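What is a trade bloc?

A trade bloc is a group of countries that agree to make it easier to buy and sell things to each other. The European Union is one, and there are others around the world.

To see how it works, imagine two small countries called Plunska and Cuvholm. They are next door to each other.

What is a tariff?

People in Plunska make jumpers. A shop in Cuvholm wants to sell them. When a lorry full of jumpers reaches the border, the shop has to pay extra money to the government of Cuvholm. This extra money is called a tariff. It is a kind of tax.

Say the lorry is carrying 616 jumpers and the tariff is 5 coins for each one. The shop must pay 3,080 coins before it has sold anything. It will probably put its prices up to get the money back.

Why do countries have tariffs?

Governments use the money to pay for things like roads and schools. Tariffs also protect workers at home. If jumpers from abroad cost more, people may buy the ones made in their own country.

What changes in a trade bloc?

Now imagine Plunska and Cuvholm join a bloc with a third country, Tavares. All three agree to stop charging tariffs on each other's goods. The jumpers can cross the border without the extra cost.

The countries may also agree on rules. A label might have to say what a piece of clothing is made of, in the same way in every country. Then a factory only needs one kind of label.

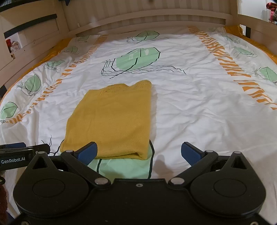

Knitted clothes are one of many things that countries buy and sell.

Does everyone agree?

No. Some people like trade blocs because shops have more choice and prices can be lower. Other people worry that local factories will close, or that their country will have less say over its own rules.

Members can argue about money too. Richer countries often pay more into the shared budget than poorer ones.

Words to know

Border: the line where one country ends and another begins.
Budget: a plan for how money will be spent.
Export: something sold to another country.
Import: something bought from another country.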